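June 29, 2018

I promised a longer post about what I've been doing on Karamanlidis, and since it's Friday and the evaluation script is still chewing through its logs, I suppose this is the moment, so get yourself a coffee!

The short version is that we've been trying to find out whether a robot learns to pick fruit into a basket better when you let it watch fewer, messier demonstrations. For most of the spring we did what everybody does and collected clean ones. By the beginning of June we had 902 of them, all lovely and smooth, and a policy that worked beautifully right up until an apple rolled a little. Then it would reach for the place where the apple used to be, with great confidence, and close on air.

So we tried something my office mate had been nagging me about for ages (she was right, and she has already heard me say so). We recorded 200 new demonstrations in which the person driving was asked to miss on purpose, at least once, and then recover. Over the rim at a bad angle, a nudge to the fruit, back off, try again. They're ugly to look at. They also take almost 2 minutes each, which felt like forever after the old ones.

We trained Tredeo, our small network, on only the messy set, and then ran it side by side with the version trained on the big clean set. Out of nine starting layouts neither had seen before, the messy one got the fruit into the basket in every single one, and the clean one managed two. I made us run the whole thing over again because I didn't believe it (same result, and yes, I did a little dance in the hallway).

Now, nine layouts is a tiny test, and I'd be the first to grumble if I were reviewing it. Everything was also done with one kind of basket, and I have a suspicion that the holes in the walls help the depth estimate in some way I can't explain yet. Next week I want to swap in a solid-walled one and see what breaks. After that we'll try the same recipe on Tirkico, which has a completely different hand, and I'm a bit nervous about that one.

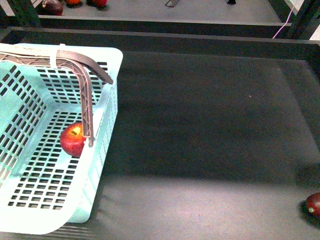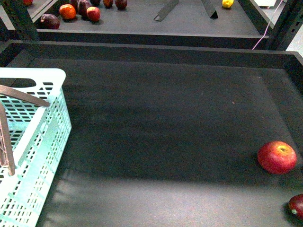 *Fruit and the mint basket on the Karamanlidis table.*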